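Moving the laundry upstairs: can I put a washer in a second-floor bathroom?

Home Repair > Laundry and Plumbing
Posted Wed 14 October

cellardoor528

Our washer and dryer are in the basement and I am tired of the stairs. We have a bathroom on the second floor that is bigger than it needs to be, and I would like to put a front-load washer up there. The dryer can stay downstairs for now or I can hang things to dry.

Facts about the house: two stories plus basement, wood floor joists, tile on the bathroom floor. The joists run front to back and the washer would go against an outside wall, across the ends of them. The washer is a Brirken front-loader, six years old, and it works fine where it is. It sits on concrete now and you can hear it on the first floor during the spin.

The bathroom has a sink, a toilet and a shower. The toilet is going to stay where it is. 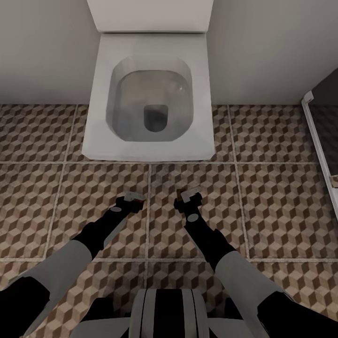
What I want to know

1. Will the floor hold it, and will the whole house shake?
2. Can the washer drain into the sink drain, or does it need its own pipe?
3. Is a drain pan enough protection if a hose lets go while we are out?
4. What should I expect to pay? One plumber quoted me 3000 and would not break it down.

I can do basic plumbing and drywall. I have not done electrical work beyond changing outlets. I would like it finished before December, when we have family staying.

pipewrench_lumau

Weight is usually less of a problem than people expect. A washer full of wet clothes weighs a lot, but so does a full bathtub, and people have those upstairs. Vibration is the real issue. A front-loader spins fast and wood joists have some bounce in them. Putting it over the ends of the joists, near the outside wall, is the right choice. The middle of the span is the worst place.

Before you do anything, find out the size and spacing of the joists and how far they span. If the basement has the same framing as the floor above you can measure there, but don't assume it does. Look for notches and big holes where somebody ran pipe. Bathrooms are the worst rooms in the house for this. If you find a joist that has been cut badly, fix it before the washer goes in. If you can't tell, pay somebody to look.

Level the machine with care. Set all four feet on the floor, run the lock nuts up tight, and push on each corner. It should not rock. If you still have the shipping bolts from when it was new, put them back in for the trip upstairs and take them out again before you run it. I have been called out for a "broken" washer that still had the bolts in.

On the drain: the washer needs its own standpipe with its own trap, and the line has to be vented. Two inches is the usual size now. The pipe under a bathroom sink is normally an inch and a quarter or an inch and a half and it will not keep up. The pump in the washer pushes water out faster than that pipe can take it, and you end up with suds in the sink. In a laundry tub this can be done, but a bathroom sink is too shallow and it will overflow sooner or later.

Check with your building department. Most places want a permit for a new drain line, and the inspector will tell you what size and height they want for the standpipe. Ours answered the phone and was helpful.

For the hoses, buy braided stainless and replace them every five years or so. Put the shutoff valves where you can reach them without moving the machine. A single-lever valve that closes hot and cold together is worth having, and you should get in the habit of closing it when the washer is off.

The pan catches slow leaks. It does not do much for a burst hose unless it has a drain of its own, and even then the water comes faster than the drain takes it. What you want for that is an automatic shutoff with a sensor in the pan. I have put in a few of the Grekex ones with no complaints so far. You need an outlet for it.

As for the price, 3000 doesn't sound crazy if it includes opening the wall and running a new vent. Ask for it in writing with the parts and labor separate. If they won't do that, call somebody else.

manole_road

we did this two years ago. total was 1792 but my brother in law did the electrical so add something for that. get the rubber feet pads, they help a little

Also make sure the washer fits up your stairs!! Ours had a turn at the landing and we had to take the railing off.

tilefirst

I agree with most of what was said above. I would add some things about layout, which I got wrong the first time.
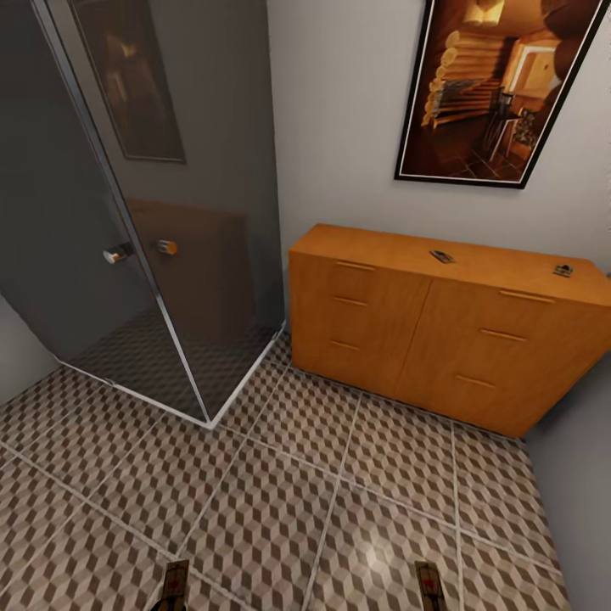
Draw the room to scale before you pick a spot for the washer, and include everything that swings. The washer door opens out and so does the door of the room, and you need to stand in front of the machine with a basket. If you have a shower with a tall glass door on a silver frame and a piece like that wooden sideboard against the next wall, then mark the full swing of the glass on your drawing and see what it reaches. I lost most of a weekend because my washer door hit the vanity and I had to have the hinge side changed. Some machines let you reverse the door and many front-loaders don't, so look in your manual.

Measure the depth with the hoses on. The number in the brochure is for the cabinet only. Allow another four to six inches behind it for the hoses and the drain, or use a recessed box in the wall. On an outside wall I would not recess anything if you get hard winters. Supply lines in an outside wall can freeze. Bring them up through the floor or in from a side wall.

Electrical: the washer should have its own 20 amp circuit, and in a bathroom the outlet has to be GFCI protected. Do not plug it into the outlet you use for a hair dryer. This is the part I would hire out, given what you said about your experience.

Tile is fine under a washer if what is under the tile is solid. If you have any loose or cracked ones in that corner, take them up and see why. Mine had a soft spot in the subfloor the size of a dinner plate from an old leak.

Last, run it empty on the fastest spin with someone standing in the room below. If the ceiling light rattles, check the level again, then try a lower spin speed. I leave mine one setting down from the top and clothes take slightly longer to dry.

cellardoor528

Thank you. I measured the joists this afternoon and they are 2x10 at 16 inches, with a span just over 12 feet. One has a notch near the toilet drain that I don't like the look of. I am going to get a second quote with the standpipe and vent listed separately, and an electrician for the circuit. The stairs are straight so that part is okay.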